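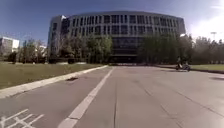

The approach road and the main building, with a scooter crossing ahead.

Autonomous Vehicle Practicum: Campus Road Project Gallery

The Autonomous Vehicle Practicum is a two-semester course offered by the Department of Mechanical and Control Engineering at the Pleltby Institute of Technology. Students enrolled in the course design, assemble and test the perception and planning software for a small electric campus vehicle. The gallery is maintained by the department and is updated at the close of each semester.

Enrollment is limited to 12 students per section. Participants are expected to have completed the introductory course in signals and the programming sequence. No prior experience with vehicles is required, although a valid driver's license is necessary for students who wish to serve as safety operator.

The Road as a Test Site

The straight section leading to the main building is well suited to introductory work on lane detection. A single solid white line runs up the pavement, and a low curb separates the road from the lawn on the left. Students begin by writing a program that finds the line in each image and estimates its direction. The curb is added as a second reference in the following assignment.

Pavement joints and seams are a frequent source of false detections. A dark joint has a shape similar to that of a painted line, and early versions of student software often report both. Teams are asked to submit a short written account of how their program separates the two, together with a table of errors.

The hatched marking near the start of the section is treated as a separate class. Teams that label it as a lane line lose points in the first evaluation and may resubmit within the grading period.

Light and Shadow

Glare from a low sun and shadows lying across the pavement are addressed in the second unit. Students compare results from bright and shaded parts of the same road surface and adjust exposure handling accordingly. The Michailidis method, named for the course text in which it appears, is the required baseline. Teams may propose an alternative with the approval of the instructor.

Other Road Users

Scooters, bicycles and pedestrians share the campus roads at all hours. A rider at a distance takes up only a small part of the image, and dark clothing against trees is difficult for a detector to separate from its background. The third unit is devoted to this problem. Each team trains a detector on the shared image set, which currently holds some 3,000 labeled images, and reports its results by distance as well as by class.

A reserved set of 229 images is used for final grading. These images are not released to students before the evaluation. The remaining classroom exercises draw on a smaller collection prepared for the Prerkel module, an optional unit on tracking.

Rules for Road Sessions

Road sessions are held in the early morning, beginning at 6:30 a.m. A safety operator must remain at the controls whenever the vehicle is in motion. The vehicle yields to all other traffic. Sessions are suspended in rain, and any student may call for a stop.

Images collected during road sessions are the property of the department. Faces and license plates are blurred before images are added to the shared set.

The Hisano Challenge

Teams that complete all three units by the end of March may enter the Hisano Challenge, a regional student competition for small autonomous vehicles. The competition course measures 1,239 feet and includes a lane-following section, a yield point and a parking task. Entries are judged on completion, smoothness of control and the quality of the accompanying technical report.

Teams entering the challenge are excused from the final written assignment but must present their work at the department's open session in May. Travel costs are covered for one vehicle and one team per section.

Use of Gallery Materials

Gallery pictures may be reproduced for teaching purposes with credit to the department. Requests for full-resolution files or for access to the labeled image set should be directed to the practicum office. Applications for the fall section are accepted beginning in April and are reviewed in the order received.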